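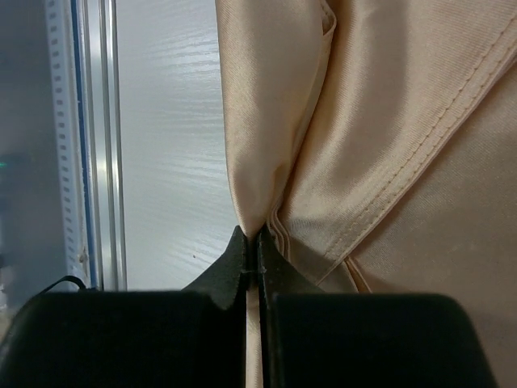 Teleop vs hand guiding for floppy stuff, what are you all doing?
Posted in: Teaching by demonstration

gumleaf_servo
2026-03-14
Two arms on a bench here, and I'm trying to teach them to straighten out and fold anything soft. I've been driving them remotely with a pair of Prurnley leader arms and I've got 102 demos so far. My problem is the pinch. Half the time I grab two layers when I wanted one, and from my chair I can't tell until I lift. Should I ditch the remote rig and just push the arms about by hand?

tin_whistle
I'd go hand guiding every time! You feel the material drag and you stop pulling. With remote you're guessing (unless your leaders have force feedback, and the Prurnley ones I tried didn't). I got a decent fold out of 12 demos doing it by hand.

plaid_kettle
Can't agree with that, sorry. Guide two arms by hand and your own mitts and sleeves are in every camera view, then you take them away at run time and the policy goes strange. Did that for all of April last year and binned the lot. How did you get around it, whistle?

tin_whistle
Replay. I guide it once, record the joints, step back and replay with the cameras on. Twice the time, I'll give you that.

plaid_kettle
Replay on a rigid block, sure. On something crumpled it never lands the same way the second time, so your replay is pinching air.

gumleaf_servo
Yeah, that's my worry too, I can't reset a crumple. More detail on how I run it: I start with both grippers close together over the middle, one holds while the other goes looking for an edge, and I drive off the wrist view for the last bit.
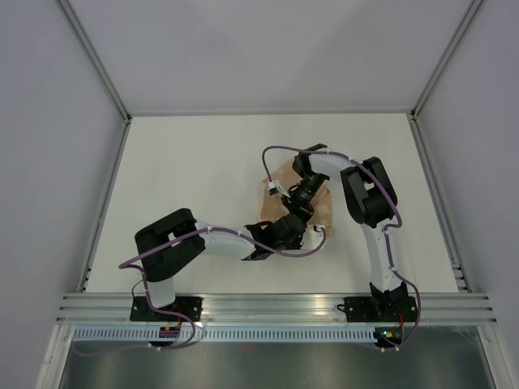

Where I come unstuck is swapping which hand does the holding. My left is heaps slower than my right, so the pauses end up in the data, and then the policy learns to dither as well. I've been trimming them in Plidness but I'm not sure I should be.

coil_and_spring
Trim the dead time, keep the small corrections. A wobble followed by a recovery is gold, so don't tidy those out. Also try coming in at a shallower angle and pinching less deep, I get far fewer double grabs that way.

tin_whistle
Okay, the shallow pinch is a good shout. Still reckon you should guide five by hand, just so you know what the drag feels like.

gumleaf_servo
Fair enough, I'll do five by hand with the cameras off, then go back to the leaders and practise my left. Does anyone know if Plidness keeps the untrimmed version, or have I already chucked it?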